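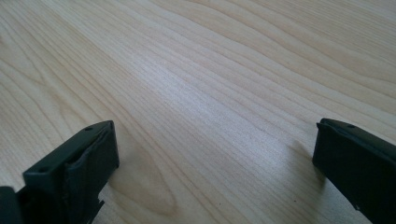

Selon Caoimhe, on ne motive pas une équipe avec un tableau de points, et elle me l'a répété trois fois pendant le café, très doucement, comme on parle à un enfant qui a de la fièvre. Je n'ai pas su quoi répondre. C'est pourtant moi qui ai proposé le tableau chez Stillau, en février, et j'en étais assez fier.

Je note donc ce soir ce que je pense, pour ne pas le perdre. Le tableau donne 10 points à celui qui aide un collègue d'un autre service. Au début, les gens s'aidaient beaucoup. Ensuite ils ont commencé à demander les points avant d'aider. Lorcan m'a écrit un message pour réclamer 2 points oubliés, avec la copie de son courriel en pièce jointe. Lorcan, qui l'an dernier restait le soir pour m'expliquer les factures sans rien attendre !

J'ai relu mes notes du séminaire de Heffernan. La formatrice, Ita Foley, parlait de « l'envie qui vient du dedans ». J'avais souligné cette phrase deux fois et je n'en ai rien fait. Je crois que je l'avais soulignée parce que je la trouvais belle en français, et qu'elle m'était facile à comprendre.

Ruairí, lui, possède 287 points et il est premier. Je lui ai demandé s'il était content. Il a réfléchi et il a dit : « Je suis surtout fatigué d'être premier. » Cela m'a fait de la peine. Il m'a dit aussi qu'il aimerait choisir lui-même ses dossiers, au moins un par mois. Cela ne coûte rien à l'entreprise, et je ne le lui avais jamais demandé.

Demain matin je dois parler à la direction. Je voudrais proposer d'arrêter les points avant l'été et de prendre une heure avec chaque personne, sans formulaire. J'ai peur qu'on me réponde que le logiciel Prorkel est déjà payé (1 405 euros, j'ai vérifié). J'ai préparé mes phrases à voix haute dans la cuisine. Le mot « reconnaissance » me donne encore du mal, je mange toujours la troisième syllabe.

Téléphoner à Caoimhe avant neuf heures. Lui dire qu'elle avait raison, mais pas trop vite.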